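I've been using Lalska for two months of evenings now, and I think it's the first small game engine I've stuck with long enough to have opinions about. So here they are!

Some background: I make tiny puzzle games, mostly for weekend jams, and I'm a much better artist than I am a programmer. My last project, Temba, is a top-down game about a ferry that can only turn left. I'd already built half of it in another engine and got stuck on saving, so I moved the whole thing over on a Tuesday night, fully expecting to regret it. By midnight the ferry was turning left again.

## What I love

**The level editor.** You paint tiles, hit the space bar, and you're playing. No build step, no waiting. You can even drag walls around while the game is running, and I tuned most of Temba's harbor levels that way, with one hand on the arrow keys. It changed how I design – I try sillier ideas when trying them is this quick.

**Undo that goes back forever.** Well, it goes back 2,000 steps, and I've never hit the bottom of it. It also works inside the player's game if you tick a box, which for a puzzle game is just wonderful. I'd been dreading writing that myself.

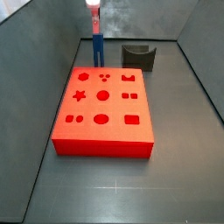
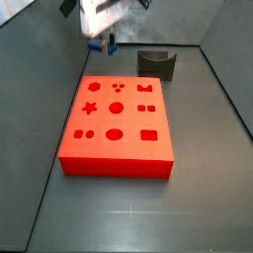
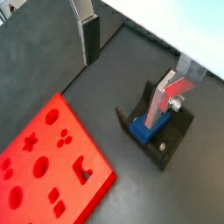
## What could be better

Sound is the weak spot. You get one music track and a handful of effects channels, and crossfading between songs means writing your own script. Declan Mahuika has a nice free one on the forum (look for "softfade"), and I used it as is.

The manual is 658 pages, all in one file, and the search doesn't like underscores. Since half the function names have underscores in them, you end up scrolling a lot. The chapter on collisions is great once you find it, though.

Web export works, but my first upload was 22 MB for a game with hardly any art in it. Turning off the bundled fonts fixed most of that. I wish that was the default.

## Who it's for

If you make grid-based games, go get it. Svenja Eberhard's Rastirham was made in it too, and the way its rooms fold into each other convinced me the engine can handle much weirder stuff than mine. For platformers I'd wait – there's slope support in the current beta, but my test character kept sliding off the gentlest hills.

I'm starting my next game in it this November, and this one gets to turn right as well.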